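# The Case for Teaching by Hand

Public discussion of automation tends to dwell on the finished machine. Too little is said of how a robot comes to learn its work, and of the people who show it.

At Ferbridge, instruction is given by remote control. An operator guides the arms through a task from start to finish, and each complete attempt is kept as a demonstration. Between June and the close of the autumn program, our operators recorded 3381 of them.
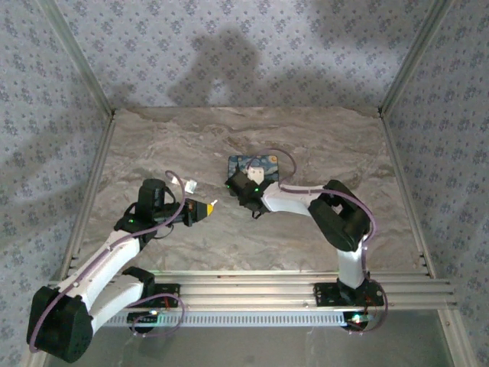
**Olivares**
*Director of Training, Ferbridge Institute*
11 December 2018

Two arms working over one small tabletop, with a tin or case and a few small white items between them, may seem a modest subject for public funding. I would argue that it deserves more support than it receives. Small objects demand judgment. The operator must decide which arm moves first, how near the other may come, and when to stop and begin again.

Those decisions are a skill, and they should be paid and credited as one. Under the Rovullow program, new operators complete 179 practice attempts before any of their work is kept. Some colleagues consider this excessive. I do not. A hurried demonstration teaches haste, and a careless one is difficult to find later among thousands.

The Institute therefore asks its partners, Brendel among them, to adopt two measures: a limit of up to four hours of remote operation in a working day, and the naming of operators in every published report.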